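The operations director at Prellden will not be drawn on the word "recovery." The company says its Quintero field pumped an average of 1,037 barrels a day in December, and its press office has been busy telling everyone so. Asked whether that number will last, the director looks at the table for a while.

"It's a good month," he says. "I would like to see a few more of them."

So would the people who lent Prellden money. Two years ago the company promised 200 new jobs at Quintero and a pipeline link to the terminal at Ukar. The payroll has grown by 129, by its own count, and oil still leaves the field by truck.

"The pipeline is a matter of permits," he says. Which permits? "Several." He won't give a date, and he won't say what trucking adds to the cost of a barrel – only that it is "manageable at today's price." Today's price, of course, is not something Prellden gets to set.

He is more at ease on maintenance. The old pumps were down roughly a third of the time, he says, and the new service contract with Vornis has fixed most of that. The contract itself is confidential, so readers will have to take his word for it. 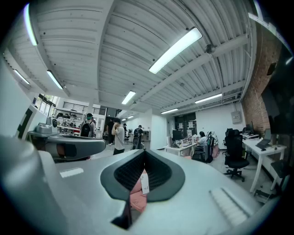 At Vornis, a manager who asked not to be named said the December figure was real but that two wells had been shut in for most of the fall, and "anything looks good after that."

The director doesn't dispute it. "Wells rest, pressure comes back, you get a bump," he says. "I never told anyone it was a miracle."

The press release called it a turning point. He says he didn't write the press release. The next production report is due out on a Friday, after the markets close.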